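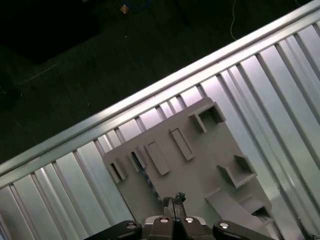
Por Marcelo Ibarra

Compré el cajón metálico Tatumora en agosto, cuando me harté de guardar piezas de ordenador en cajas de zapatos. Lo venden como «contenedor de taller para desmontaje» y cuesta 158 euros, que por un cajón de paredes acanaladas me sigue pareciendo un disparate. El Grotar, más feo y de plástico, sale por mucho menos.

Empiezo por lo bueno. El metal aguanta. Le he echado carcasas, soportes y tapas de plástico sin ningún cuidado y el borde no se ha doblado. Las acanaladuras dan rigidez, eso lo concedo, pero los tornillos pequeños se meten en los surcos y sacarlos con los dedos es un suplicio. La ficha promete «recogida fácil». Será con un imán, que no viene incluido.

Lo otro es el ruido. Cada pieza que cae suena como si tirases una cacerola por la escalera. Acabé poniendo un trozo de fieltro en el fondo.

Donde más lo uso es con torres viejas. Tumbo la caja en la mesa, quito la tapa lateral y voy echando al cajón lo que sobra.
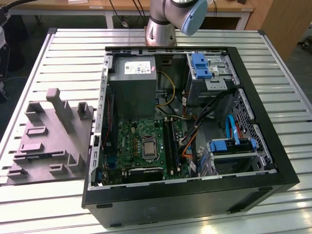 Con equipos así, de los que llevan pestillos azules en las bahías y apenas piden destornillador, se va rápido y el cajón se llena antes de lo que uno espera. Las piezas planas y largas entran en diagonal o no entran. Tatumora anuncia capacidad para «12 equipos desmontados», y me gustaría saber de qué tamaño eran. A mí me caben los restos de 2, y apretando.

Tampoco metería ahí una placa base ni memorias. Metal desnudo y electrónica que quieres conservar no me parecen buena compañía, por mucho que el folleto hable de «uso universal». Para eso sigo con las bolsas de Zadum de toda la vida.

¿Lo recomiendo? Si desmontas a diario y maltratas las cosas, puede. Para cuatro ordenadores al año, no veo dónde está la ventaja sobre un cajón cualquiera de ferretería. Yo me lo quedo porque se me pasó el plazo de devolución.

15 de octubre de 2019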